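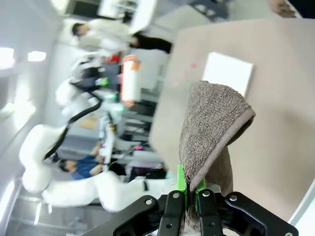

Dilcombe lab asks for a second round of robot money, and this time there's a parts list

The robotics lab at Dilcombe will find out in May whether it gets the cash to replace its grippers and stock up on spares, after a first request came back with questions scribbled all over it.

Concetta Martinelli, who runs the lab's towel and laundry handling work, handed in the new version just before 5 pm on the last day it could go in. It covers 5 grippers, 2 wrist cameras and a box of finger pads. Also a service plan for the arms, which was missing the first time and got noticed.

"We budgeted for the arm and forgot everything that touches the cloth," Martinelli said. "Pads wear out. Cables wear out. You can't put that on somebody's credit card every month."

Towels are hard on equipment, she said. The fabric bunches up, it drags, and a gripper that was fine with boxes can lose a corner over and over. The lab wants to get to 1000 recorded folds before the end of the program year and is not on pace. Down time is the main problem. When a gripper goes out for repair there is no second one on the shelf, so the station sits.

Two suppliers are in the running. Dal Bello came in with the lower price on the grippers but wants the service plan paid up front. Jilevberg costs more per unit, ships faster, and will take back worn parts for credit. Martinelli would not say which one she likes. The request leaves it open and asks for enough to cover either.

Leasing was looked at too. Dropped, mostly over the insurance, and becuase the lease terms did not allow changing out the finger pads. The lab changes pads a lot.

What's not in the request: a new arm. Some people in the lab wanted one and there was a fairly long argument about it. Martinelli's view was that another arm means another table, another operator and more floor space, and the room is tight as it is. It may come back next year.

The Dritville campus, which shares part of the equipment budget, put in its own request for conveyor sensors. Both come out of the same pot. If only one can be paid for in full, the other could be split over 2 years, and Dilcombe has already said it would take the grippers first and wait on the cameras.

Also still open is who pays for training. Dal Bello includes a half day on site, Jilevberg charges for it seperately - the price was not in the papers we saw.

Orders would go out the week after a yes. Delivery is 5 weeks from Jilevberg, longer from Dal Bello, no firm date given.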